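Equipment Review: Nulton Two-Finger Gripper Kit
Brotholm Shared Workshop, Tools and Equipment Page
Prepared by Sandrine Gilbert. Posted 8/9/26.

The workshop purchased the Nulton gripper kit in January for members who are building small robot arms at home or on the premises. This review covers assembly, fit and everyday handling. The kit was mounted on the Plusholm arm that members already use, and it was assembled by Gheorghița Pană over two evenings.

The kit contains 66 parts, counting fasteners. The printed guide is clear through step 12, after which the drawings become small and the order of the finger bolts must be worked out by the reader. Members should set aside 21 bolts before starting; the remainder are spares.

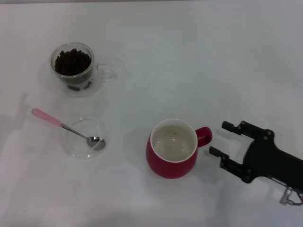
Finger alignment deserves more time than the guide allows. The two fingers must close evenly, and a small error at the joint becomes a large one at the tip. We recommend setting them against a household object with a closed handle, such as the red mug, whose loop gives both fingers something definite to meet. Clear glass is a harder target, as the handle of the mug with the coffee beans barely stands out against a white table. The cable should be tied back before the arm is powered – the clip supplied for this purpose is weak, and we replaced it with one from Rodrigues.

The body plate is well cut and accepted our fasteners without filing. The finger pads are thin and will need replacing in a busy shop. Spare pads are sold only in pairs.

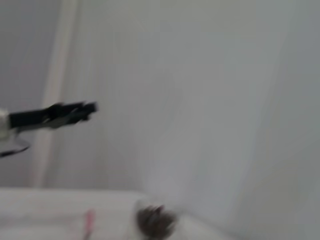 Can the kit be fitted to an arm other than the Plusholm?
Most home-built arms will accept it with an adapter plate, which Nulton sells separately. Members should compare the hole spacing with the drawing on the last page of the guide before ordering.

The kit is recommended for members who have completed the introductory arm course. First-time builders should reserve a bench for over 12 hours in total. The assembled unit may be booked at the front desk, and the adapter plate is kept in the same drawer.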